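The white table, five months on

We bought the white table at the end of last winter and I said I'd write about how it held up. Ruby-Lee asked me again on the weekend, so I'm getting it done.

It came from Sulemana, the second-hand furniture place out past the tip, and cost 470 with delivery. We'd been looking at a new one the same size for 800. The old table was my aunt's, dark timber, very heavy, and it had a leaf in the middle that dropped if you leaned on it. It went to Muthu Bhat, who has fixed the leaf and uses it as a workbench.

I wanted white because the back room is dim. It faces south and there's a big lilly pilly over the window. A white table does help. In the morning the light comes in low through the side door and the table picks it up, and we don't need the lamp on at breakfast anymore. I was told by several people that I'd regret the colour. I regret it a bit.

The finish is matte. I didn't think much about that in the shop, except that it looked nicer than the shiny ones. A shiny top wipes clean in one go. A matte one holds on to things. Pencil is the worst. Newspaper ink is nearly as bad, and so is the dye off the bottom of a new canvas bag, which left a blue patch that took me a week to shift.

Things that have come off with a damp cloth and dish soap: tomato sauce, Vegemite, texta (the washable sort only), butter, jam.

Things that needed bicarb made into a paste and left for ten minutes: tea, turmeric if you get to it the same day, the blue dye.

Things that have not come off at all: turmeric from the day before, and whatever Junhao put down when he was doing his model glue. He says it wasn't the glue.

I tried one of those white foam erasing blocks as well. It works, but it's a fine abrasive and it changed the sheen where I rubbed. If you get down level with the table you can see the spot. I've stopped using it except on the edges.

The scratches are a separate problem. Most of them are tiny, like hairs, and I did try to wipe a few of them off before I worked out what they were. I think they come from grit on the bottom of things. We put down the fruit bowl, someone slides it over, and there's a line. I glued felt dots under the bowl and the toaster in April and there are fewer new marks at that end.

Akosua Sarpong down the road has the same sort of table and keeps an oilcloth over hers all week. She takes it off when people come. I thought about it, but then I'd be looking at an oilcloth, and I'd have kept the old table if I wanted to do that.

We tried placemats instead. The cork ones from Famik are good and they don't slide. The woven ones let everything through the gaps, so you end up with a pattern of crumbs and a wet ring. Those are in the camping box now.

Cups are most of the trouble in our house. People will use a mat for a plate and then put the cup down next to it. Mugs leave a ring when they've been filled too high. Paper cups are mostly all right until they've been sitting for a while and the base goes soft, and then they're worse than a mug. They also go over if you bump them with an elbow, and they roll in a curve, so you never quite know which way the dregs are going to go.
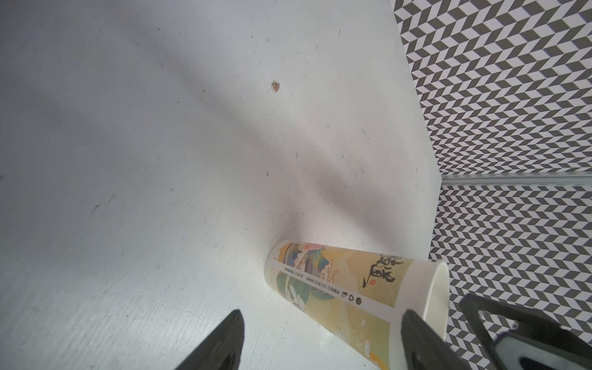 How do you get a small brown stain out of a matte white tabletop?

Start with warm water and dish soap on a soft cloth, then a bicarb paste left on for ten minutes and wiped off without scrubbing. If there's still a darker edge after two goes, leave it overnight and try once more before using anything stronger. I don't use bleach on ours as I don't know what the coating is, and the man at the shop didn't either.

I do the whole table once a week, usually after tea when the homework is off it. It takes less time than I expected. Crumbs off first with a dry brush, then the cloth, then a dry tea towel. If you skip the brush you're just pushing grit around and making more of the little scratches.

Would I buy white again? For that room, yes. I'd look for one with a bit more shine to it. Aba Kwofie has offered to sand ours back and recoat it in satin over the holidays, and I've said I'll think about it. It would mean eating on our laps for a few days and the smell would be through the house.

Next thing is the chairs. Two of them wobble and one has started to squeak.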